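Last updated 27 Oct 2026
4 min read

I've been itching to write this one up since June, when Virgilio Dela Peña walked over to my desk and asked why we kept throwing away the bad demonstrations.

Quick background. Our laundry policy, Onier, learns two-arm chores from teleoperated episodes. We had 3259 of them, and we'd always filtered out anything with a fumble in it. Virgilio's idea was to keep the fumbles, mark the moment where the operator starts to recover, and train only on what comes after that mark. So simple! I was annoyed I hadn't thought of it.

We found 454 episodes with a usable recovery in them. Marking them by hand took ages (my wrist still has opinions) but the training change was tiny, just a mask on the loss. 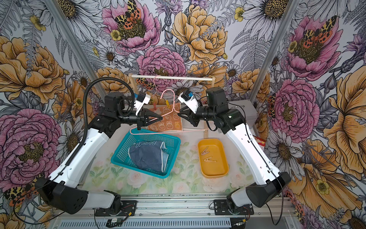
Both arms at the drying rack, with the left gripper holding the pink hanger.

Hangers are my favorite test because they're thin, shiny and awful for the wrist cameras. The old policy would miss the wire, close on air and carry on as if it had the thing. With the recovery data mixed in, it backs off and tries again, and the first time I watched that happen I yelled loud enough to bring people in from the hallway.

The numbers: hanger handoffs went from 20 percent success to 73 percent. Same network, same number of training steps. Clothespins barely moved, sadly. I think the trouble there is grip force, and no amount of clever masking will fix that if the policy can't feel the spring.

Next up is finding the recovery points automatically. I have a rough version that looks for gripper reversals, and it agrees with Virgilio's marks on the easy episodes and goes completely off the rails on cloth. I'll post the plots once I've fixed the axis labels.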